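Ticket 296 - Drinks station, Horkholm counter: lids popping off, wrong bags going out
4 min read

Opened by: Sayaka Kinoshita
Status: open, see last entries
Priority: medium (was low, changed it after the second spill complaint)

Problem as reported

Lids coming off takeaway cups after handoff. Small size mostly. Customer gets to the door, lid lifts on one side, drink down the sleeve. Also straws running out mid-rush and the bags getting mixed up, but those are separate, I'm only logging them here so they don't get lost. Layug counter says they don't have the lid thing. Same cups supposedly.

First entry, February 1, 2018

Checked the obvious. Lids are from the new Givside carton, cups are from the old one. Sleeve on the carton says small/medium, one lid fits both. Doubt it. Tried 30 lids on 30 smalls, pressed all the way round with the palm. 18 held when tipped. Rest let go on the side opposite the sip hole. Not great.

Tried again pressing with two thumbs starting at the back and working forward. Better, 25 held out of 30. So technique is part of it but not all.

Mediums fine. Did not do a full run on mediums, just a handful, none let go.

Second entry, same day after lunch

Called Hillitier (they supply both cartons). Person on the phone said the small rim changed at some point in September and the old lids were "a bit generous" on it. Asked which lids are the old ones. They didnt know. Asked for the carton codes, read them out, on hold, got cut off. Called back, voicemail. Left message.

Meanwhile pulled everything off the station table and wiped it down, because there was syrup along the back and the cups were sticking to it, which means people grab them by the rim to unstick them and that bends the rim. Possible cause no. 2. Put back only what's needed. Cups at the back, straws in the red container back left, paper bags against the left side, red basket in the right corner. Lidding happens in the middle where there's space to press straight down.
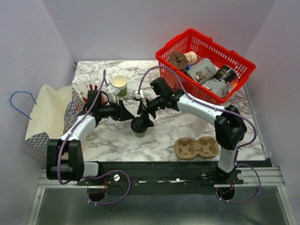

Ran another batch after the wipe-down, no sticking. Did not count these properly, was serving at the same time. Felt better but "felt better" isn't a result so leaving the cause open.

Things that do NOT fix it, so noone tries them again:
- doubling the lid. Looks awful and the top one comes off anyway
- running the rim under the hot tap first. Soft rim, worse
- filling lower. Still pops, just less to spill
- turning the sip hole to line up with the seam. Thought this was it for a good ten minutes. It wasn't

Third entry

Hillitier called back. Two lid molds, they look the same from the top. Difference is underneath, a deeper groove on the newer one. Run a fingernail around the inside, you can feel it catch. The shallow ones are for the old rim. Our Givside carton has both mixed in together!! That would explain why it was never the same result twice.

Sorted one full sleeve by hand. Slow. Shallow groove ones go in the shoebox under the sink, marked OLD RIM DO NOT USE. Please don't use the shoebox ones because you're in a hurry, that's how we got here.

Replacement carton promised, no date given. Asked for credit on this one, she's going to "look into it."

Straws

Container gets topped up from the dry store when somebody notices. Nobody notices at 12:30. Changed: top up at open and again before lunch, both on the checklist now. Don't cram it. If it's packed tight they come out in a clump and half end up on the floor.

Bags

Handled bags and flat bags are living in one pile, people take whatever's on top. Two drinks in the wrong bag = tipped drinks, which then get reported as a lid problem, so some of the lid complaints might be bag complaints. Can't tell from the notes people left. If you write up a spill PLEASE put what bag it was in and what size cup.

Trying: handled ones for two drinks or more, checkered ones for pastry only. Will see if anyone sticks to it.

Fourth entry

Asked Layug to do the fingernail test on theirs. All deep groove. So they got a clean carton and we got the mixed one, matches what they said at the start. They can spare a couple of sleeves until ours come, need somebody to go pick them up. Not me, I'm on till close.

Still to do
- collect sleeves from Layug
- proper count on smalls with deep groove lids only, same 30, same two thumb method
- chase Hillitier on credit
- find out if the medium stock is mixed too, haven't opened the second carton
- syrup pump drips, that's where the sticky came from. New ticket for that

Leaving this open until the count is done. SK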